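Reference > Libraries > Furniture and fittings > Library table

A library table is a large, flat-topped table provided in a reading room or study area for the shared use of readers. It differs from a desk in having no drawers, or only shallow ones, and in being open on all sides so that several people can sit or stand at it. The term is also used in the furniture trade for a style of domestic table with a shelf or drawer below the top, which is outside the scope of this article.

Origins

Early reading rooms kept books on sloping lecterns, and readers stood in front of them or sat on a fixed bench. As books became cheaper and were moved to wall shelves, the lectern lost its purpose and the flat table took its place. Long tables with a raised center rail, often carrying lamps, became common in large city libraries. Smaller town libraries usually bought plain tables from local joiners, and many of these had no rail or lamp at all.

The town library at Brisau is often given as a typical case. Its first tables were made for a school and were too low for adult readers, so blocks were fitted under the legs. They were replaced when the building was extended, and the new tables were ordered from the Collet workshop, which also supplied the shelving.

Construction

Most library tables have a wooden top on a frame of wood or steel. Solid tops can be sanded and refinished several times over their life, while veneered tops are lighter and less likely to warp but cannot be sanded deeply. Light finishes, from pale birch to honey and amber shades, are preferred in modern reading rooms. They reflect more light onto the page than dark stains do, and small objects left behind are easier to see.

Edges are usually rounded. Square edges chip when chairs are pushed in, and they press on the forearm of anyone who writes for a long time. The Collet pattern has a rounded edge on the long sides only, a detail by which tables from the workshop can be recognized.

Height is set for seated reading. Standing tables, sometimes called sorting tables, are higher and are found near the entrance or the returns desk.

Use

Library tables are used for reading, note-taking, group study, and looking through books before borrowing them. Children's sections use them for crafts and drawing. Staff use them for sorting returns, covering and mending books, and laying out notices, and in small libraries the same table may serve for all of these in a single day.

A mixed collection of objects is therefore normal. Books and printed flyers share the surface with pens, tape, plastic sheeting, and the personal belongings of readers, such as combs and small cases.
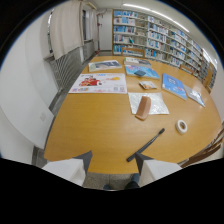
Many libraries clear their tables at fixed times. At Brisau this is done at midday and again before closing, and books found on the tables are recorded before they are shelved. The record is known as an in-house use count, and it shows which titles are read in the building without being borrowed. In one September the library recorded 929 books in this way, of which 765 came from the adult shelves.

Clearing a table

The usual order is to take books first, then paper, then small items. Books go on a cart with their spines outward. Current flyers and notices are returned to the display rack, and outdated ones are recycled. Pens and tape belonging to the library go back to the supply drawer.

Anything that may belong to a reader is kept at the desk. Practice varies as to how long. The Skultar branch network keeps ordinary items until the following Sunday and passes keys, cards, and wallets to its main office the same day. Loose papers with handwriting on them are treated as personal property and are not thrown away with the flyers.

Care and repair

Wooden tops are wiped with a slightly damp cloth and dried at once. Spray polish is avoided in most libraries because the residue can transfer to book covers. Ballpoint marks can often be removed with a little rubbing alcohol on a cotton pad, tested first on the underside of the table. Tape should be lifted slowly and at a low angle, as it may pull away the finish if it has been in place for a long time.

White rings left by cups are generally in the finish and not in the wood. They may fade by themselves or after gentle rubbing with a soft cloth and a small amount of oil. Dark rings have reached the wood and require sanding.

Preserved examples

The Brurnow reading room has four tables from its original furnishing, still in daily use. One carries a brass plate stating that the room opened with 2,000 volumes and seats for 100 readers. The tops have been refinished twice, and the legs of two tables have been replaced with copies.

See also: Reading room; Book cart; Study carrel; Lost property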